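Monday, June 2, 2025

**To:** Hamdia Mersha, Alcantara
**From:** Fitzgerald Yazzie, Serkbridge
**Subject:** Tistoleo, progress on collection of demonstrations

Dear Hamdia,

please find my report for the period since our January plan. I write first about the collection, then about the quality of the data, and at the end I ask for two decisions from your side.

## Where we stand

The total is now 1,271 accepted demonstrations with the two-arm table. An accepted demonstration is one that a second person has watched from start to end and marked as complete. The plan asked for the cloth sorting task to be ready for a first training, and with this number we can start it. The task itself is the same as we agreed: the arms take small cloths and bring them into containers according to color, while other household things stay on the table as distraction.

We changed the layout rules in one point. In the first weeks our operators always put the containers in the same places, and the first small model learned the places and did not look at the colors. Now the container positions are changed between sessions, and a cloth may begin on the wood or in a container.
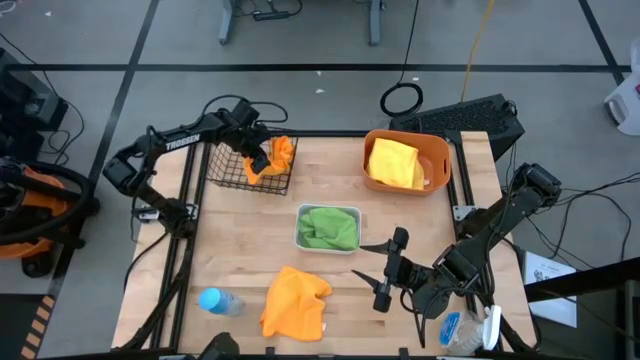

The operators receive a layout card before each session, so they do not need to invent a new arrangement themselves. The cards also say which objects are only for distraction. We prepared 85 cards and all of them have been used at least once. I would like to make more, but I prefer to wait for the first training results, so that we know which layouts are difficult for the model.

## Operators

We have five trained operators at the moment. The training of a new person takes longer than I wrote in the plan. Moving one arm is easy to learn. Using both arms in a natural way is not, and most beginners let one arm rest during the whole episode. We keep these one-arm episodes but they carry their own label and are not included in the total above.

## Quality of the data

The most frequent reason for rejection is still the grasp. When an operator takes a cloth by one flat layer, it often slips out during the lift, and then he or she must try again. A few repeated attempts are useful — the model should also see how to recover — but too many of them teach hesitation. The instruction is now to close the fingers on a gathered part of the cloth and to hold it above the table for a short moment before moving to the container. The wrist camera has a clear view of the fabric in this moment, and the reviewers can judge the grasp more quickly.

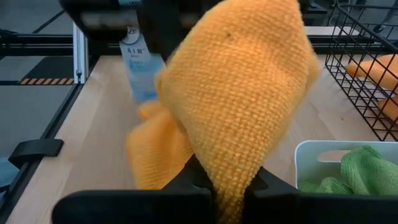
Rejections became fewer after this change, although I cannot yet give you a fair comparison, because we changed the layout cards in the same month. To separate the two effects I have put aside 200 episodes for a second review by a person who does not know when they were recorded. This review is half finished.

Two smaller problems are also open:

- The written labels for color are not consistent. Some operators write "yellow" and others "orange" for the same cloth. We will correct the old labels by hand and give a fixed list of words for the new ones.
- The time stamps of the wrist cameras drift against the fixed camera in long sessions. Hullness sent us a correction to their recording software. We installed it, and for now sessions are kept short until I am sure that it works.

## Next steps

In the coming period we will finish the second review, clean the color labels and run the first full training. After it we want to test the model on layouts which do not appear on any card. I also want to record a set with more than one cloth of the same color in different containers, where the correct order of actions is less obvious.

## Decisions needed

1. May we move the money reserved for a second table to operator hours? One table is not in use during all of the day, so more people would help us more than more equipment.
2. Do you agree that the rejected episodes are delivered together with the accepted ones? They take storage, but your team may find them useful for studying failures.

An answer to the first question is more urgent, because two operator contracts must be renewed soon. The detailed budget table will follow separately when our office has closed the month.

With kind regards,
Fitzgerald Yazzie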